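Open day at the Vatham works, Oct 8, 2021

Vatham opens its building once a year, and this October I went with the 100 visitors on the afternoon ticket. The Makier line, the firm's range of bowls and table goods, takes up the front hall. Behind it is a long corridor of benches where smaller items are sorted and packed. The visit took us through both, starting with the tableware.

I liked the bowls best. One is white with a speckled glaze and a cobalt-blue rose in the middle, with more roses and vines on a band inside the rim. A smaller one has a yellow sunburst in the center and light blue petal shapes around it. The edge is yellow too. I own plain white bowls and came home thinking about replacing them.

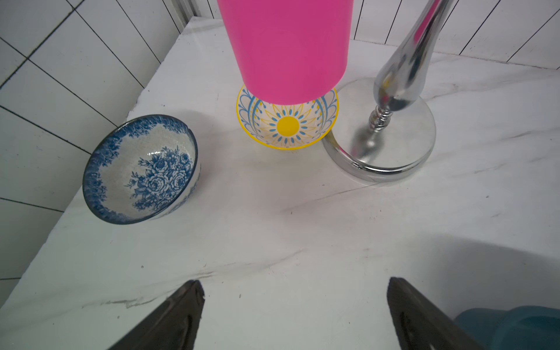
The shop by the entrance sells seconds on open days. Prices were fair, and the line was short at 2 p.m. and very long an hour later. Go early if you want anything from the lower shelves. Parking is on the Gunn side of the building, and the gate code on the ticket (2924) worked the first time.

From the front hall we went on to the benches. The stop I spent longest at was number 14, where the goods were yellow tape measures and a dark teal tray with rounded corners. The countertops are white with gray veining, and the walls are tiled in white, so the yellow is easy to pick out from the corridor.

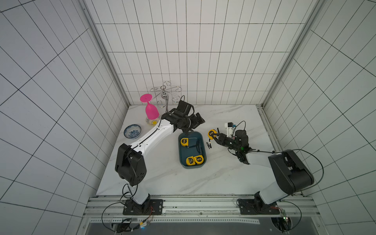 Three tape measures in the tray and one above the table, with the wine glass and rack behind.

The guide's talk here was mostly on storage. Vatham buys its trays from Usiline and uses a single size throughout the building, so they stack in the same cabinets. There was a question about labels, which are printed upstairs and were not part of the visit. 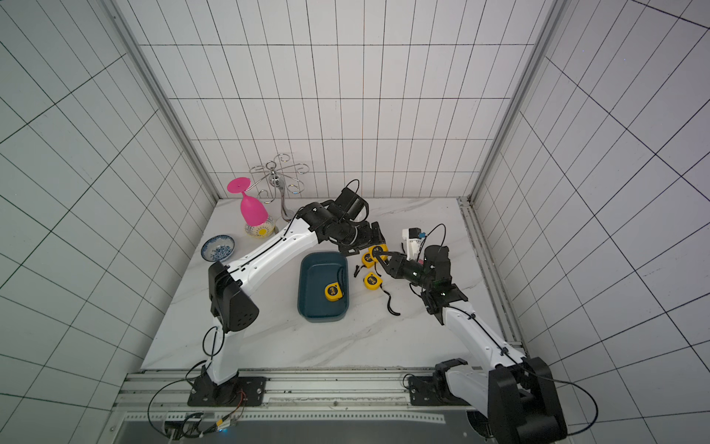 One tape measure in the tray, the others outside it, and a black strap on the marble-patterned top.

The tour ends at the canteen. Coffee was included and sandwiches were $4. Allow two hours for everything, and wear flat shoes for the stairs at the back.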